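Print this page
E-mail this page

Varnatley Hand-Held Gripper
Set-up and Care Guide

Section 9. Replacing and aligning the finger pads

Read Section 2 (Battery and power) before you begin. The work takes 18 minutes per tool once you have done it a few times. Do both pads together, even if only one is worn. A new pad closing against an old one will not meet it squarely, and thin items will slip out at the tip.

9.1 When to replace

Replace the pads when any of the following is found at the October check or during daily use:

- the surface texture is worn smooth anywhere in the front half of the pad
- the black edging has lifted or split
- the pad moves when pushed sideways with a thumb
- plastic wrap or printed card slides out of the grip at normal trigger pressure

Dirt alone is no reason to replace a pad. Clean it first (see 9.5) and test again.

9.2 What you need

- one pair of pads, from the same bag
- the small screwdriver supplied with the tool
- lint-free cloth
- pad cleaner or plain soapy water
- the Linura alignment card

Do not use a powered screwdriver on the arms. The threads are short and strip easily.

9.3 Removing the old pads

1. Switch the tool off and take out the battery.

2. Open the arms fully by hand. If they resist, stop and check that the trigger lock is released.

3. Rest the tool on its back on a folded cloth with the arms pointing away from you.

4. Press the release tab behind the left pad and slide the pad forward off the arm. Repeat on the right.

5. Wipe the bare arm ends. Remove all traces of old adhesive if the tool was ever fitted with the earlier stick-on pads.

CAUTION: Keep fingers out of the triangular openings in the arms while the arms are moving. They close onto the body of the tool and will pinch.

9.4 Fitting and aligning the new pads

1. Slide each new pad onto its arm until it clicks. The textured face goes inward.

2. Check the screws at the joints. They should be snug, with no rocking in the arm. Tighten a quarter turn at most. If a screw keeps working loose, send the tool to the Haden bench and do not use thread glue.

3. Close the arms slowly by hand on the alignment card. Both pads must touch the card along their full height. If there is a gap at the top, the pad is not fully seated. If there is a gap at the bottom, the arm is bent.

4. Refit the battery and switch on.

5. Squeeze and release the trigger 28 times at an even pace. The width reading must return to zero each time. If it does not, run the zero routine in Section 2 and repeat this step.

6. Look at the camera view. Both arms should come in from the bottom corners and angle toward the center. If one arm sits noticeably higher, loosen the camera bracket, level it, and tighten it again.

7. Make a trial run over mixed small items before the tool goes back into service. Include soft toys, a boxed or bagged item, and something with a glossy wrapper. A bed or sofa with a blanket on it is a harder test than a bench, and is preferred.

NOTE: During the trial run, a pad tip may overlap the item or container nearest to it in the camera view. This is normal and needs no adjustment.

9.5 Cleaning

Wipe the pads at the end of each working day. Plush and fleece shed fibers that pack into the texture and reduce grip. Lift them out with a soft toothbrush, working from the base of the pad to the tip. Leave the pads to air dry with the arms open. Do not use alcohol or any solvent.

Keep key rings, zippers and other metal parts away from the pad face where you can. Pick up such items by the soft part.

9.6 Record

Write the tool number, the pad bag number and your initials in the Wysocka log. Put the old pads in the return envelope. Questions about pad wear go to Elis Howells at the Haden bench.
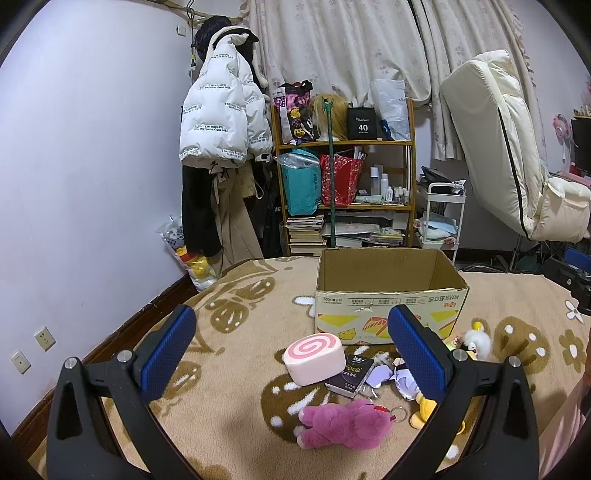
Fig. 9. Camera view with both pads fitted, over soft toys and small packages on a blanket.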